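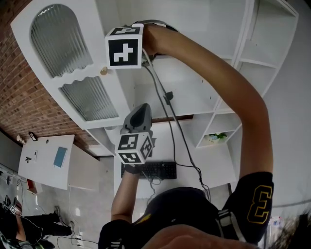 Did I finally get up to the Hilholm hut before the season runs out? I did, on the early bus with Tharindu, and my knees are still talking about it.

6th August

What a day! We got off at the last stop a little before seven and the whole valley was under fog, so for the first hour all I saw of the mountain was Tharindu's backpack. Then we came out on top of it at the Mussa spring and everything was blue and gold and I may have shouted. A man eating bread on the bench shouted back.

The signpost there says 1285 meters, and the hut is at 1357, which looks like nothing on paper. Don't believe it! The path drops into the gully first and you climb the whole lot again on the other side - loose stones, lots of them, and one very stubborn goat.

I have been wanting to do this since February, when Leopold Zaugg showed me his old hiking map with the hut circled in red pencil. He said the plum cake was worth the walk and he was right. I had two slices. Tharindu had soup and then half of my second slice.

Flowers: gentians, arnica, something small and pink I still have to look up. Wild raspberries all along the lower path too, warm from the sun, so we came down with purple fingers and almost missed the 4:40 bus.

Must remember: new laces for the left boot, more water next time, and call Leopold about the ridge walk. He thinks it can be done in a day if we start in the dark. I want to go so badly!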